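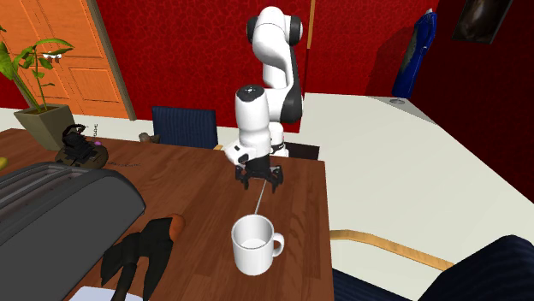 Filed under: Site Visits / Water and Drainage

The Undville treatment works sits at the low end of the valley, 400 m downstream of the old Trolter mill, and takes its raw water from the river through a side intake with a coarse bar screen. Our group went in September, arriving at 9:30 a.m. at the upper gate. Hard hats and vests were issued at the gatehouse. Boots with a closed heel are required, and one member of our party had to borrow a pair.

Fabian Danzer, the shift supervisor, led the first half of the tour. He began at the intake. The bar screen is raked by hand during low flow and by a chain-driven rake once the leaves start to come down. Debris goes into a skip, drains overnight, and is hauled to the county compost site. The raw water turbidity meter is mounted in a small hut beside the channel, and the reading is checked each shift against a grab sample. Danzer said the river responds quickly to rain on the east side of the valley and hardly at all to rain on the west, where the ground is mostly gravel.

From the intake the water is lifted by two Buschmann pumps, one duty and one standby, into the flash mixer. The standby pump was out for a bearing change when we were there, with its coupling guard off and its shaft tagged. Coagulant is dosed at the mixer inlet. The dose is set from a jar test run at the start of the day shift and repeated whenever the raw turbidity changes by more than the limit posted on the lab wall. The operators log the jar test on paper and enter it into the plant system later.

The flocculation basins are baffled concrete channels with slow vertical paddles. Paddle speed drops from one basin to the next. In the third basin the floc was plainly visible from the walkway, pale brown and well formed. Carter Chisholm asked about winter operation, and Danzer said that cold water slows floc growth enough that they run both trains in January at the same total flow.

Settling is done in two rectangular tanks with tube modules in the last third of their length. The modules were replaced four years ago after the old ones sagged. The new ones sit on closer supports, and the spacing was the main thing several of us wrote down. Sludge is drawn off by timer and goes to a thickener behind the chemical building. We did not go into the chemical building.

The filter gallery took up most of the visit. There are six filters, each with anthracite over sand on a gravel bed. Filter 4 was taken out of service at 11 a.m. so that we could watch a backwash. The sequence was drain down, air scour, combined air and water, then water only. Kieran Phelan, who looks after the filters, stopped the air early because he saw media close to the trough lip. He measures bed depth twice a year with a rod and a disk, and showed us the record sheets going back to the rebuild. The loss is small and even across the six beds, except in filter 2, where one corner is lower than the rest. An underdrain nozzle is suspected. It will be opened when the demand falls.

Plant output at the time of our visit was 259 cubic meters per hour, with a rated maximum of 1470. The gap surprised a few people. The works was sized for a paper mill that has since closed, and the operators now rest filters on a rotation to keep the rates in a sensible range. Phelan's view is that oversized plant brings its own trouble, mainly stale water in the clearwell and valves that seize from lack of use.

Lunch was in the mess room: soup, rolls, and a very good plum cake.

In the afternoon Nesma Farouk took us through the laboratory. She runs chlorine, pH, alkalinity, and color in house and sends metals and organics out. The chlorine analyzer on the final water is compared with a bench test every four hours. She keeps a control chart for each method by hand, and had marked a run of high alkalinity results that she traced to a bottle of acid made up too weak.

We finished at the Busto reservoir, a short drive up the hill. The tank is buried, with a grassed roof and screened vents. Its overflow level is 261 m above sea level, enough to feed all but the highest street by gravity. The hatch seals had been renewed over the summer and the new padlocks were stiff.

Parking at the upper gate is limited to five cars. Groups wishing to visit should write to the works office and state how many can manage ladders. A second visit is planned for when filter 2 is open.

Report by Shakuntala Sengar

Last updated: September

Contact the visits secretary | Copyright Valley Water Study Group | Back to top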